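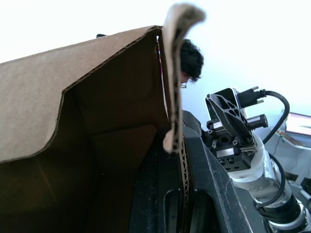

Cardboard box with a torn flap.

Every November the same advice goes around: hang your garden herbs upside down in the warm kitchen and they'll keep their flavor all winter. I doubt it. Kitchens are steamy and bright, and mint that hangs over a stove for weeks ends up smelling like hay.

What I'd do with mint, sage and lemon balm grown for tea:

Pick in the morning, before the heat. Shake off the bugs, skip the washing unless there's grit.

Dry in a dark closet with the door cracked – a brown paper bag with holes works too. Small bundles, 4 stems at most.

Stop when the leaves crumble. Jar them whole and crush them when you brew.

As for the Givley drying rack everyone recommends, I've used one. It's a screen. An old window screen does the same job.

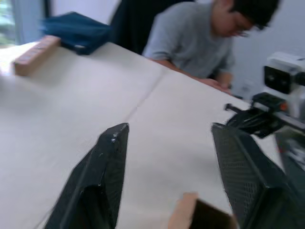
Amna Mengal wrote in to say that the closet ruined her basil, which went black in two days, and that she now freezes it chopped in oil. Fair enough. Basil was never going to dry well, whatever the seed packet says.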